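From: Forkby Residents list
Date: June 16, 2023
Subject: Re: [forkby-residents] Crown post office moving into the supermarket?

On the Forkby list, a member wrote:

> Has anyone had the leaflet about the post office? Mine came with the
> free paper and I nearly binned it. As far as I can make out they want
> to shut the counter on Lulley Road and put two tills at the back of
> the supermarket instead. Do we get a say, or is it done and dusted?
> My mum does all her banking there and she's in a right state about it.

Yes, I had the leaflet, and I went along to the drop-in at the library, so I can fill in some of the gaps (sorry, this got long).

It isn't done and dusted, at least on paper. The consultation opened in May and they told us they'd had 607 replies so far, which I thought was pretty good going for a town our size! You can still send one in. The form is on the council website under "Have your say", or there's a pile of paper ones by the library photocopier. If your mum would sooner write a letter, that counts as well, she just needs to put the reference on it, which is 2124.

The staff question was the one I went to ask. There are people behind that counter who've been there longer than I've lived in Forkby, and the answer I got was that they'd be "offered options". I asked what the options were and was told that was a matter between them and the employer. Fair enough, I suppose, but the new tills would be run by Fidasum, who have the contract for the supermarket kiosks, and they couldn't say whether anybody would move across on the same pay.

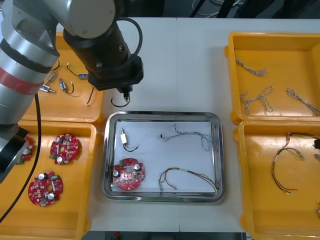
Then there's the walk. The supermarket is over 40 minutes on foot from the top end of Lulley Road if you're not quick, and the 992 bus only goes as far as the roundabout after the morning run. I said this to the chap with the clipboard and he wrote it down, but he also wrote down my comment about the biscuits, so make of that what you will.

On the plus side (there is one!) the hours would be longer, and it would open on Sundays, so those of us who work might finally collect a parcel without taking a morning off. I've gone back and forth on it, to be fair. I'd be happy with the new place if they kept a cash counter in town a couple of mornings a week, and that's what I've put on my form.

A few of us are meeting at Sitthichai, the Thai café opposite the bank, to go through the form together before it closes. Your mum would be very welcome. I'll post the time on here once they've told me which evening we can have the big table.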